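The Lamp at Jacobs Street

A short story by Gladys Chávez
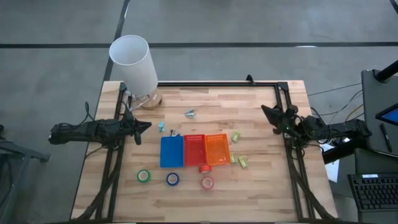 Last changed: 12 May 2022

My aunt Setari left me her piano, and I'd like it on record that I can't play a note. She knew that. She once sat through my entire school recital with her purse on her lap and her coat buttoned, and afterward she took me out for pie and talked the whole time about the pie.

So when the lawyer called and said "one upright piano, and contents," I laughed, and then I said, "Wait, contents of what?"

"Of the piano," he said.

I drove out on a Saturday with my cousin Julano, who has a truck and a bad back (a terrible combination, he'll tell you all about it). The house on Jacobs Street smelled exactly the same, like oranges and floor wax. The piano was in the front room with the lamp on top, the same ugly lamp that used to scare me as a kid because its shade leaned over like it was listening.

Julano lifted the lid and stuck his whole arm in.

"Envelopes," he said.

"Full of money?"

"Why would they be full of money?"

"I don't know, Julano, why would there be envelopes in a piano?"

They were letters. All of them were addressed to my aunt, all in the same square handwriting, all from a town called Distico that neither of us had ever heard of. The first one I opened said, Dear S., the tomatoes failed again and I blame you. The second one said, Dear S., I don't blame you, I was in a mood.

Well, that was it for moving the piano. We sat on the rug and read until the light went, and then I got up and switched on the lamp and we kept going. Whoever it was never signed a name, only a little drawing of a bird, and he (we decided on he, no good reason) wrote about weather and soup and a neighbor's dog who kept getting into the church. He had 17 acres and a bad well. He'd been asking her to come out for the summer since before I was born, and every March he asked again, and you could tell from the next letter that she'd said no.

"She never went anywhere," Julano said. "She went to the bank."

"She went to my recital," I said.

Then I found one that was different. It was short. Dear S., it was so good to have you here. You left your gray gloves. I am keeping them, so don't ask.

Julano read it twice and handed it back. We both looked at the piano for a while, as if it might add something.

"When was that?" he asked.

I checked the postmark but it was smeared. All I could make out was a 27, and that could have been anything.

I remembered the gray gloves, though. I remembered her coming in one winter with her hands bright red, and my mother scolding her for losing a perfectly good pair, and my aunt standing there in the hall with her coat still on, smiling at the coat rack. I must have been six or seven. I thought she was smiling because she'd brought us oranges.

We never did get the piano onto the truck that day. Julano's back went out just looking at it, and I wanted the letters in order first. I took them home in a grocery bag on my lap, with the seat belt across them.

There was a return address on the last one, 839 Mill Road. I wrote to it that night. I kept it simple. I said who I was, and that she had died, and that I was sorry about the tomatoes.

Nine days later a package came, very light, with a bird on the corner.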